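Robots in Shared Spaces, Unit 4: housekeeping rules for hand-held kit
Notes by Marlies Leitner, Prollthorpe. Last changed July 5, 2023

Right, this is the unit everyone thinks they can skip, and then it turns up in every single lab report! I've kept it to the rules I mark you on. The longer version is in the Gelley folder (ask Bjartur if your login still doesn't work, he has the list).

Before you pick up the gripper

Rule 1. Read the card for the task, all of it, including the back. Fongchan wrote most of them and she puts the awkward bits on the back.

Rule 2. Look at where the cables run before you look at anything else. A loop lying over a table is fine while you stand still, but the moment you reach across it you're towing it along. Follow each one with your eyes from end to end, and if you can't, stop and sort it out.

Rule 3. Keep cloth and electronics apart. I'm fussy about this one — fabric creeps. Put a shirt down next to a screen and two folds later it's lying on the edge, or over a vent, or hooked round a connector. Same goes for bag straps, so bags go under the bench, please, and I do mean under.

Work through the photo below with your neighbour and mark it up against rules 2 and 3. There's grey fabric, a plaid piece behind it, a display with a green rim, and plenty of wiring along the bottom. Which would you move first, and where would you put it? I'd start with the black cable connector resting against the grey cloth, but Vichien always argues for the coloured wires and he has a point.

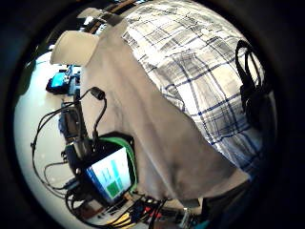

While you're working

Rule 4. One person holds the tool, one person watches. The watcher can say stop and doesn't have to explain until afterwards.

Rule 5. If something snags, let go of the trigger and leave your arm where it is. Pulling is how the Wasto rig lost its plug last April.

Rule 6. Write down odd things as they happen, with the task number (yes, even for 2124, which everyone moans about).

For next time: read the first 12 pages of the site rules and bring one you disagree with.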